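Questions and answers for people showing tasks to the arms

These notes are for anyone coming to the Trunis workshop to record demonstrations, either by holding the arm and moving it or by driving it from the desk with the hand controllers. They replace the older sheet that was pinned up by the door. Last changed 22nd February.

What will I be doing?

You will be given a task card and asked to do the task with the arm, over and over, while it records. The recording holds the position of each joint, how far the fingers are open, and the pictures from the wrist camera. One go at the task, from start to finish, is called an episode.

Most of our tasks are small tabletop jobs: picking things out of a bin, putting them into another one, standing things up, closing lids. The card says where things begin and what counts as done.

Do I need to know anything about robots?

No. It helps if you are patient and don't mind repeating yourself. People who sew or paint models often settle in quickly, and so do people who have driven a digger. Everybody is slow at first.

What is the difference between showing by hand and showing by remote?

By hand means the motors are set so that the arm is light to push. You hold it by the grey collar above the wrist and take it through the task yourself, working the fingers with the thumb switch. By remote means you sit at the desk with a controller in your right hand, and the arm copies what your hand does.

By hand is easier to learn, and you can feel when the fingers touch something. The drawback is that your own arm can stray into the camera's view, and a policy trained on such pictures may do badly when there is no human arm in them. For this reason we mostly use it for wide movements and for tasks where the camera looks well away from you. Fine picking is done by remote.

The card tells you which to use. Please don't swap halfway through a set.

Why does the remote feel behind my hand?

There is a short delay, and the arm is also held to a top speed. If you move quickly it trails after you and then catches up, and people tend to correct for this by moving back the other way. Move at the pace of the arm. If it still feels late, tell Csaba Bognár, who looks after the desk and the wiring.

What should I look at, the arm or the screen?

Look at the screen as much as you can. The screen shows the wrist camera, and the wrist camera is what the policy will have to work from. If you pick things up by leaning round and looking at the bin directly, you may be using something the policy can't see. For the long reach from the rest position it is fine to watch the arm itself.

How do I start and end an episode?

Press the left pedal to start and again to stop. Wait until the arm is still before you start. When the task is done, bring the arm back up to the rest position and then stop. An episode that ends with the fingers still down by the object is marked as incomplete and won't be used.

The right pedal throws the episode away. It asks you to press twice.

How should I pick small things out of a bin?

Come down from above, with the fingers open a little wider than the thing you want. Stop just short of it. Line the fingers up so that they close across the narrow way, then go down the last bit and close. Lift straight up until you are clear of the rim before you move sideways.

The chess pieces are the set most people are given after their first session, and they bring up most of the questions. A piece lying on its side has a wide base and a thin neck, and the fingers will hold it by either, though the two feel different. If you close on the neck the piece can swing. If you close on the base it usually stays put, but you need to open wider, and that is harder when another piece is lying close by. 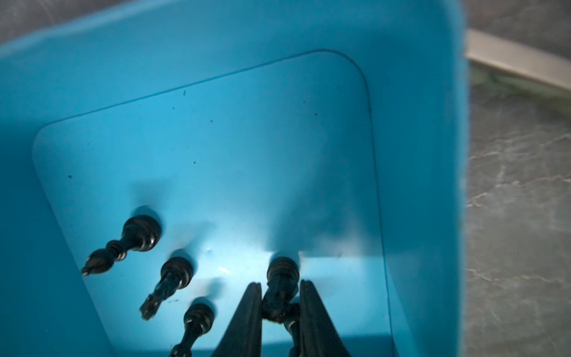
Whichever you choose, choose it before you come down. The recordings that give us trouble are the ones where the fingers hover, turn one way, turn back, and then close on something else. A person watching can guess that you changed your mind. The policy only has the movements, and it will learn to hover as well.

Which piece should I take first?

Any piece you can reach cleanly, unless the card gives an order. Where two are touching, take the one on top or the one with more room round it. Don't push pieces apart to make space unless the card says that pushing is allowed. We do have a separate set where pushing is the whole point.

The pieces are dark and hard to tell apart on the screen. Does that matter?

Not for the bin task. The card asks for the pieces to be moved, and it makes no difference whether you pick up a knight or a pawn. There is a sorting task planned where it will matter, and there the light will be set differently.

Shine from the plastic can be a nuisance. If a bright patch makes it hard for you to see the fingertips, say so and we'll move the lamp. Please don't move it yourself in the middle of a set, as every episode in that set is logged with the same lamp position.

Should I clean the bin first?

Only if there is something in it big enough to get caught under a finger. Specks of dust can stay. We used to wipe everything down before each set, and the first policy trained on those recordings was thrown by crumbs. Ferenc Farkas wanted us to stop wiping and we did.

I dropped a piece. Is the episode spoiled?

It depends on where it went. If it fell back into the bin, carry on: go down again, pick it up and finish. We want some of these, because the arm will drop things too and needs to have seen what to do next. If it fell on the worktop or the floor, throw the episode away and put the piece back.

Please don't drop things on purpose. A made-up drop looks different from a real one in the finger readings, and Jolán Fekete, who checks the recordings, can usually spot it.

How many episodes make a set?

A set is 20 good episodes. Thrown-away ones don't count towards it. At the end of a set you get up, walk about, and let someone else have the chair.

How do I lay out the pieces between episodes?

Tip them in from the cup and leave them as they land. If a piece ends up standing, that's fine, leave it standing. The temptation is to nudge everything into the middle where it's easy to reach. After a few days of that, all the recordings look the same and the arm is lost as soon as something is lying by the wall of the bin.

The bin itself should be moved a little between episodes, and turned a little. Keep it inside the tape marks.

Can I go fast once I'm good at it?

You can go at whatever speed stays smooth. Fast recordings are welcome if they don't have jerks in them. What we don't want is one person doing slow and fast goes mixed up in the same set. If you find you've sped up a lot since the morning, start a new set and note it in the comment box.

What goes in the comment box?

Anything you'd want to know if you were looking at the recording later and it puzzled you. "Finger pad slipping" is useful. "Bad one" is less so. You can write in any language you like, though Angeliki Chrysikopoulos reads the comments first and would be grateful for English or Greek.

How much do you have so far?

The bin task stands at 3,505 good episodes across all bins and all objects. Of these, 185 were shown by hand, nearly all from the early weeks in December, before the remote desk was working. We keep the two kinds in separate folders, and the training runs can use one or the other or both.

Do more recordings always help?

Up to a point. More of the same adds little. A new bin, a new height of table or a new person at the controller generally helps more than another set by someone who has already done the task many times. That is the main reason we keep asking for newcomers.

Will I see the arm do the task by itself?

Yes, if you stay for a test run. They are held at the second bench, next to the store room. Tibor Illés runs them and keeps the list of times. He will also show you your own recordings played back on the arm, if you ask – the bin has to be put back exactly where it was, so allow a bit of time. A playback is only the same movements again. If the piece has moved, the arm closes on nothing.

Is it safe to put my hand in the bin?

Only when the light on the base is green. Amber means the arm is powered and may move. In hand-guided work the light stays amber all the time, so keep your free hand out of the bin and away from the fingers. The red button is on the left of the desk and there is another on the bench. Press either one if you are unsure. It does no harm to the arm, and restarting takes 2 minutes.

Tie back long hair and take off loose bracelets. Rings are fine.

My wrist aches. What should I do?

Stop, and tell whoever is on the desk. The usual cause is gripping the controller too hard, and the next most usual is sitting too low. The chair and the armrest both adjust. There is a clutch button under your first finger: hold it down and the arm stays where it is while you bring your hand back to a comfortable place. New people forget it is there and end up twisted round with an elbow in the air.

Can I use the recordings for my own work?

People who have taken part can ask for a copy of their own sets. The whole collection is shared with our partners at Umell and Somogyi, under terms that can be read at the front desk. For anything else, write to Jolán.

Are voices or faces recorded?

There is no microphone. The wrist camera points down at the work, but when the arm goes up to rest it can catch part of the room. Those stretches are checked, and anyone who can be recognised is blurred before the files leave the building.

What do I do if the screen freezes?

Take your foot off the pedal, let go of the controller and press the red button. Don't try to finish the episode blind. Write down the episode number shown in the corner and leave it for Csaba.

Where do the cards for the Jadum tasks live?

In the green folder, behind the bin cards. Those tasks need two arms and are not open to new people at present. Ask Angeliki to put your name down.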